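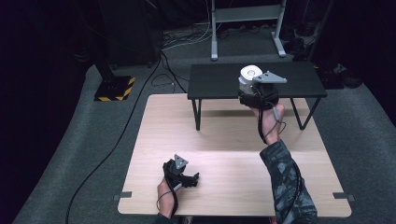 Kulbridge Hand-Held Gripper Pair

Sold by Hombridge as a left and right set
Page updated November 12, 2020

We've had the Kulbridge pair on the bench since October, next to the older Navuteck ones, and we keep reaching for the Kulbridge! You hold one in each hand, squeeze, and the fingers close where you expect them to. They feel well balanced even after a long stint.

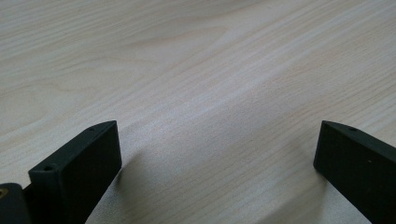 The fingers are plain black blocks with flat inner faces, and they open wide. We liked that more than we thought we would - the Navuteck fingers are slimmer and prettier, but they need a better aim. Small round holes on top let you fit your own pads.

What you get
- Left and right gripper, 373 g each
- 4 spare fingers
- 2 cables

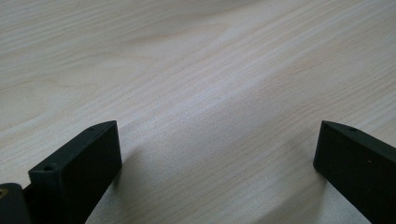
Trying them out

Start with something easy, like a roll of tape, and work up. Tapered things are harder (a cone wants to slide out as you squeeze), so go in low and close slowly.

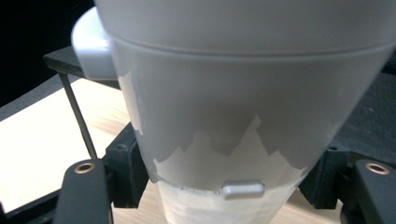 Rubber pads help a lot with smooth plastic. The Oosthuizen stick-on ones fit once trimmed, though we'd love to see a proper set cut to size.

Cable length is 800 mm. Leave some slack at the wrist, and swap the fingers over when one face starts to wear.

Spare fingers and cables are also sold separately.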